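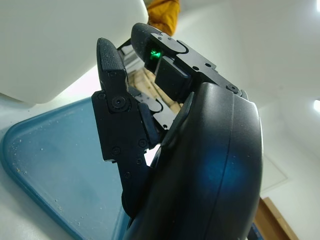 Kitchen Cleaning Tips I Stopped Believing (and a Few I Kept)

I have been cleaning the same small kitchen for 21 years, and in that time I've been handed a lot of advice. Most of it came with great confidence. Some of it came on the back of a bottle. I've tried nearly all of it at least twice, and what follows is what I'd tell a friend who asked.

Baking soda and vinegar down the drain

It fizzes, and people like the fizz. Mix the two and they mostly cancel each other out, and you're left with slightly salty water sitting on top of the same grease. A slow kitchen drain wants a kettle of hot tap water with dish soap first (hot tap, please, if your pipes are plastic), then a plunger, then you on your knees taking the trap apart over a bucket. I have never met a trap that cleaned itself.

Lemon halves in the garbage disposal

Smells nice for an hour. The smell you were trying to get rid of lives on the underside of the rubber flap. Turn off the power to the disposal, fold the flap back and scrub it with an old toothbrush and dish soap. Then have your lemon if you want it.

Newspaper for windows

My neighbor Aurelio Benítez swears by it. I have seen his windows. Maybe the ink was different years ago, but today's paper falls apart in my hands and leaves gray smears on the white trim. A flat-weave cloth and a squeegee, with one drop of soap in a quart of water. Wipe the blade after every pass.

Miracle sponges

Those white foam erasers do take marks off a wall. They do it by sanding the wall. On flat paint you will trade a scuff for a shiny patch, and on a glossy stove panel you'll see the swirls every time the sun comes in. Try a damp cloth and a little soap, and if the mark is still there, ask yourself how much it bothers you.

Fabric softener on dusty plastic

The claim is that a dab on a cloth keeps dust off black appliances for weeks. I gave it a fair run on one side of the microwave and left the other side alone. By the weekend I couldn't tell them apart, except that one side felt greasy. Dark, smooth plastic shows every crumb, and wiping it more often is the only cure I know of. Use a barely damp cloth, then a dry one.

Freezing your kitchen sponge

Cold slows germs down. Then you take the sponge out and they carry on. Wash it in the dishwasher with heated dry, or throw it away sooner than you'd like to. I've switched to dishcloths, which go in with the towels.

Cleaning sprays that "last up to 1,000 wipes"

Whose wipes? I wrote to the makers of one such bottle in April and got back a coupon.

What I still do

Soak the burnt pan overnight with water and a spoonful of dish soap. Scrape it in the morning with something wooden.

Pull out the stove drawer and vacuum under there before you buy any product that promises to fix a smell.

Wash the can opener. Go look at it now, around the wheel.

Clean the dishwasher filter. Girish Nigam wrote in to say his had never been out in the whole time he'd owned the machine, and that he was about to order a new one. It took him ten minutes with a brush, and he has kept the old machine.

If you have a tip that you think I've been unfair to, send it in, but please tell me how long you tested it and what you compared it with.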